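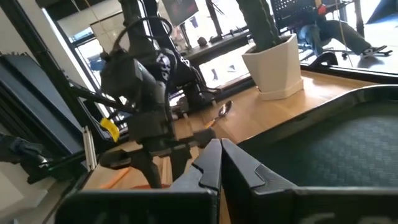
The black tray on the table by the window.

Thursday, March 22, 2018
Posted by the management

I have been trying to learn a language for two years and I can now order soup. I can't order it well. I say the word for soup, I hold up a finger, and whoever is behind the counter replies in English, kindly, the way you'd speak to a dog that had learned to open a door.

The app tells a different story. According to Mondico I know 2,742 words and am 78 per cent fluent, a figure it announces with a little burst of confetti every Sunday evening. I'd love to meet the person who worked out that sum. I'd like them to come with me to the chemist in Skála and watch me ask for something for a cough, because what I got last September was a foot cream. (Good foot cream, to be fair. I've bought it again since, on purpose, still by miming a cough.)

Part of the trouble is the sentences. I can say that the horse is reading a newspaper. I can say that my uncle's trousers are older than the bridge. I've been waiting two years for a gap in conversation where either would help, and I came close once at a bus stop, but it was a donkey and it wasn't reading. 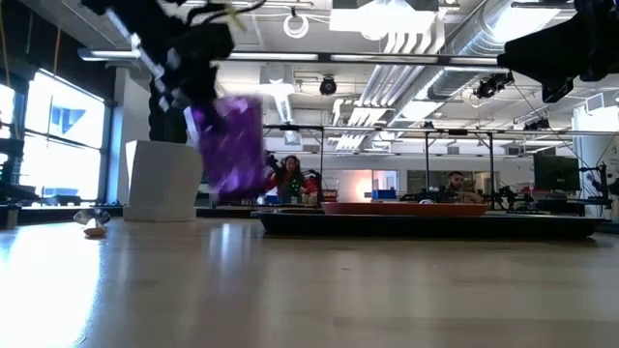
Then there's the speed. The recorded voice in the lessons leaves a decent pause after every word, like a vicar reading the banns. Real people start before you've looked up and finish while you're still working out whether the first bit was a verb. My method is to catch one noun and build a whole conversation round it. Last time the noun was "roof". I nodded warmly for ten minutes about roofs. I have no idea what I agreed to, but so far no tiles have been delivered.

I did try an evening class, the Limora beginners' course, second floor, bring your own pencil. There were two of us by week four, and the other one already spoke it and had come for the heating. We did a role play in which I was a hotel guest with a broken lamp and she was the receptionist. She offered me a different room, a discount and breakfast. I said thank you, my uncle's trousers are older than the bridge. The teacher wrote something down.

So why carry on? Pride, mostly, and I've paid for Mondico until the autumn. I also like the dictionary, a fat second-hand thing that gives eleven words for kinds of wind and none at all for "appointment". I read a page of it with my tea. I've got as far as the letter D and I'm very strong on ducks.

We're going back after Easter, to Zernari this time, where I'm told the accent is completely different and they drop the ends of their words. I'm planning to drop the beginnings as well and see if we can meet somewhere in the middle. Soup first, though.

Last updated: the same evening, to fix two spelling mistakes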